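When the gripper would not let go

Shobha Sundaram was at her desk with a sandwich when the run log stopped scrolling. It was a Monday, a little before one in the afternoon, and the arm in the Neltance test cell had been told to open its fingers and back away from a piece of cloth.

"It opened two millimeters and reported that it was fully open," she says. "Then it started the move to the next station with the cloth still in its fingers."

The cloth caught on a fixture. The arm kept pulling. The force limit, which should have stopped everything at 39 newtons, did nothing until the reading reached 103. By then the wrist mount had bent and one finger pad had torn off. The gate was closed and the cell was empty of people, so the damage stayed with the hardware.

Sundaram runs manipulation testing at Neltance. She and her colleague Sota Arai spent most of the next two weeks finding out why two separate protections had failed on the same move.

The first fault was in the gripper. A fold of fabric had worked its way into the linkage and jammed it. The controller took the motor stall to mean the fingers had reached the end of their travel, as they do on an empty gripper.

"A stall is a stall as far as that code was concerned," Arai says. "It never checked the position. I wrote part of it, so I can say that it was lazy."

The second fault took longer. The force limit had been raised months earlier for a job with stiff plastic lids and was never put back. The change was in a settings file that the safety review did not cover.

"I had looked at that file," Sundaram says. "I looked at the date on it and not the numbers."

They rebuilt the move in simulation before touching the real arm again. Arai ran 90 grasps with soft objects, with other items placed nearby so that the camera view was cluttered, and went through the bad ones by hand.
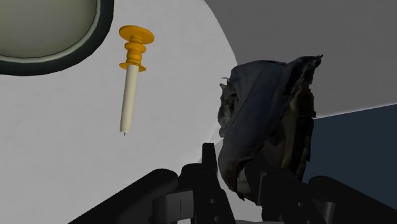 Dark cloth at the gripper in one of the simulated views, with a yellow-handled tool to the left.

Simulated cloth has its limits. "It doesn't snag the way a real hem does," Arai says. "You can get the folds down near the linkage, and that was enough to test the new check."

The new check compares finger position with the command and holds the arm still if they disagree. Force limits now sit in the reviewed file, and any change needs a second signature.

Sundaram would still like a cover over the linkage. The first one they tried rubbed against the fingers, and a second is being made. Until it arrives, the cell runs cloth jobs at reduced speed, with someone watching from outside the gate.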